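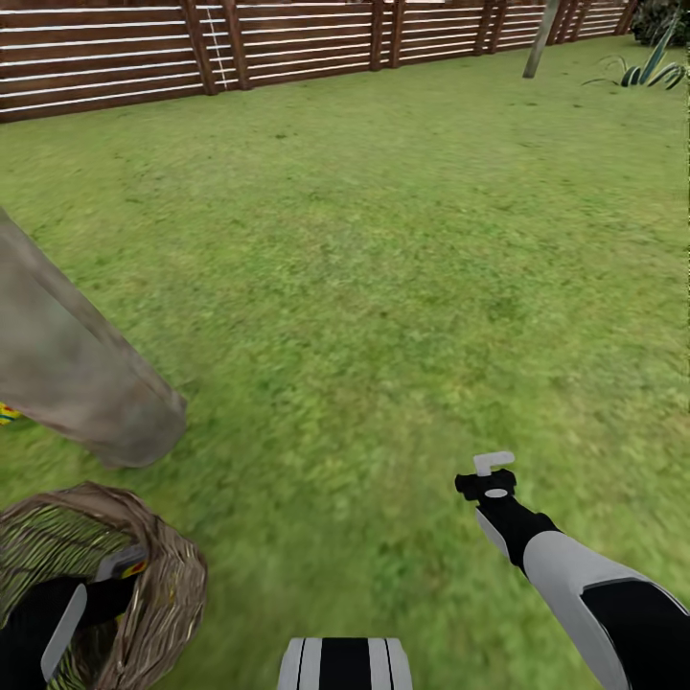
Ticket 1878 - Plestar irrigation controller skips zone 6
Status: open (reopened by customer)
Opened by: Monique Bodin, Mivville
Product: Plestar controller, Hinard valves

Original report
Zone 6 is the back lawn. The app says it ran at 5:10 a.m. every morning in April. My water meter says otherwise. I read it before and after, and it didn't move. The other zones move it every time. Firmware is 296, which your site lists as current.

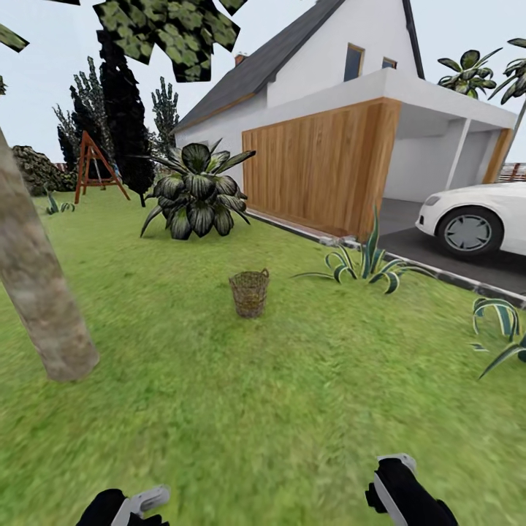 I have already restarted the controller, the router and the app, so please don't send me that list again.

Reply from Pimentel Support
Thank you for reaching out. Error 163 in your log usually points to a weak Wi-Fi signal. Please move the router closer to the controller and let us know.

Customer reply
I doubt it. The schedule is stored on the controller, or so the manual claims, and the other zones run fine on the same signal. I moved the router anyway. Same result, same 163.
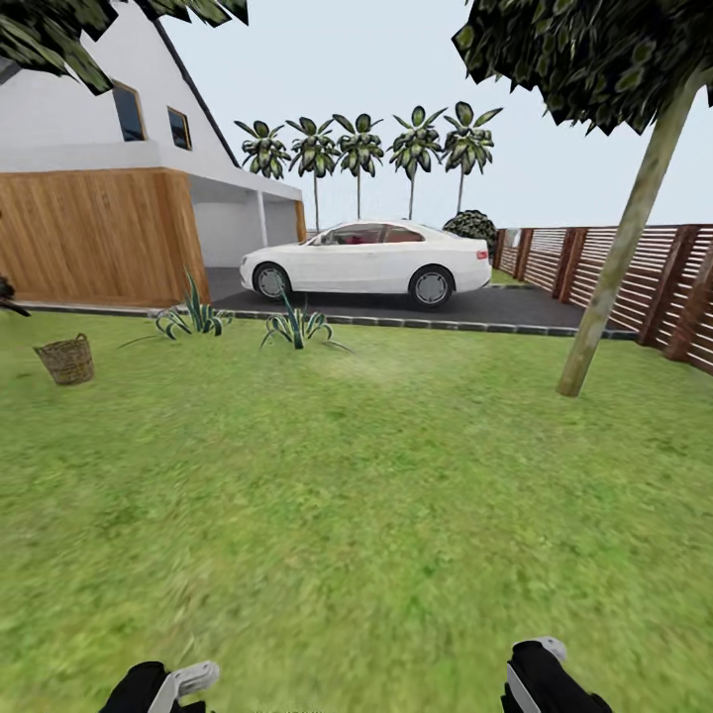 What I tried next, in order:
1. Ran zone 6 by hand from the front panel. No water, no click at the valve.
2. Swapped the zone 5 and zone 6 wires at the controller. Zone 6 valve opened. Zone 5 went dead.
3. Put the wires back. Zone 6 dead again.

So the valve is good and the wire in the ground is good. I don't see what is left except the terminal on your board.

Reply from Pimentel Support
We have pushed a settings refresh to your unit. This resolves most zone faults. We will now mark the ticket as solved.

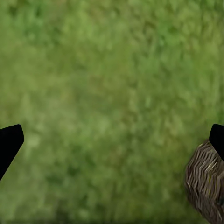

Customer reply
Reopening. The refresh wiped my start times and did nothing else that I can find. A meter on the zone 6 terminal reads zero volts with the zone switched on - zone 5 reads 26. I'd like to know how a settings refresh was supposed to fix that.

Also, why does the app log a full run when no power went out? If it only records what it meant to do, the history page isn't worth much.

Reply from Pimentel Support
Escalated to hardware. Please send the serial number from inside the door and keep zone 6 switched off until we reply.

Customer reply
Serial number sent. Leaving the ticket open until a board shows up.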